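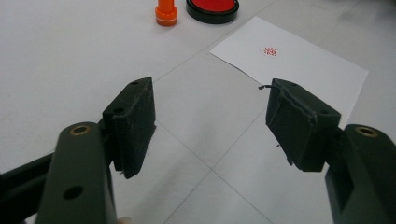
An orange self-inking stamp, a round ink pad and a sheet with a small red impression.

Cistska will stop requiring a rubber stamp on parking permit forms starting Monday, ending a rule that has outlived three parking offices and at least one parking lot.

Under the old system, residents filled out the form at one window, then carried it down the hall to a second window to have it stamped. The second window closed for lunch at the hour the first one opened.

The town issued 1,395 permits last year. It sent back 143 of them, most for a stamp that was too faint, upside down or in the wrong box — the box being slightly smaller than the stamp.
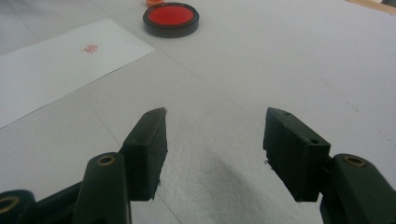
A white work surface.

Residents will now sign the form and drop it in a slot. The fee stays at $21, a figure the town described as "under review" in December and has not described since.
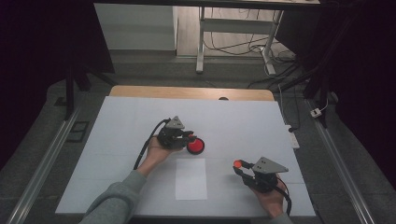 Punomus Weekly
Town Desk Reporter
Thursday, May 4, 2006

Not everyone is pleased. Alivance, the office supply store on Vũ Street, has sold the town its ink for years and recently took delivery of 700 refill pads. The store says it is looking into other uses for red ink and will hold a sale in the meantime.

Permits already stamped remain good until they expire. Forms stamped by mistake after Monday will be accepted too, the town said, provided the stamp is in the box.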